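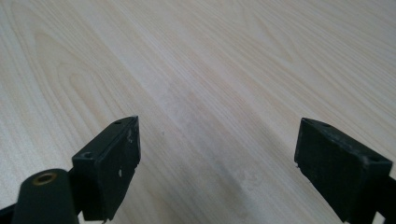 Section 4. Looking after your Tapia table top

Now that the legs are on and the table is standing where you want it (well done, that really is the hard part), please give yourself a few quiet minutes with this section before you put the first cup of coffee down. The pale wood-grain finish is a friendly surface to live with, but it does like to be treated gently in its early days, and a light color will show a mark sooner than a dark one.

4.1 Before first use

1. Peel the clear film away slowly, starting from a corner and keeping your hand low. If it tears, warm the torn end with your palm for a moment and pick it up again with a fingernail. Please don't use a knife!
2. Wipe the whole top with a soft cloth wrung out in lukewarm water, with a single drop of dish soap if you like.
3. Go over it again with plain water, following the lines of the grain.
4. Dry it with a second cloth.
5. Leave the table bare for 8 hours. Overnight is easiest for most households.

Note: The grain is different from one part of the top to another. You may find wide looping arches at one end and long, straight, narrow lines at the other, and a pinkish or tan band running in between. All of this belongs to the pattern, and it won't wipe off however patiently you try.

4.2 Everyday cleaning

1. Brush crumbs and grit off first, as a dry crumb under a cloth can leave a fine scratch.
2. Wipe with a damp cloth and dry straight afterward.
3. Look along the top from a low angle, toward a window if you have one nearby. Streaks that hide from above are easy to spot this way.

4.3 Gray smudges and small dark specks

Sooner or later a hazy gray patch turns up on almost every light table, usually near the middle where plates and elbows meet. Start with the mildest method and stop as soon as the patch is gone.

1. Try warm water and a cloth, in small circles, for a minute or so.
2. If the patch is still there, mix a spoonful of baking soda with enough water to make a thin paste. Dab it on and let it sit while you rinse your cloth.
3. Wipe the paste away with clean water, twice, and dry the area.
4. For a single speck, press lightly with the edge of a plastic card (an old library card is perfect) and lift. Do not dig.

If you have done all this and the haze remains, the surface may be worn at that spot. More rubbing will only make the patch bigger, so please leave it and write to us.

CAUTION: Never use scouring powder, steel wool, nail polish remover or a steam cleaner on the table top.

CAUTION: Always put a mat under hot pans. The coating is not made for direct heat.

4.4 Touch-up kit

The Gamera touch-up pen, part no. 489, is sold separately in a shade matched to this finish. Test it on the underside first and give it 19 minutes to settle before you judge the color, because it goes on a good deal darker than it ends up.

Continue to Section 5, Fitting the extension leaf.

Umuner Home Furniture | Customer care: Barış Bayram, ext. 108 | Revised 7th January | All rights reserved | Back to top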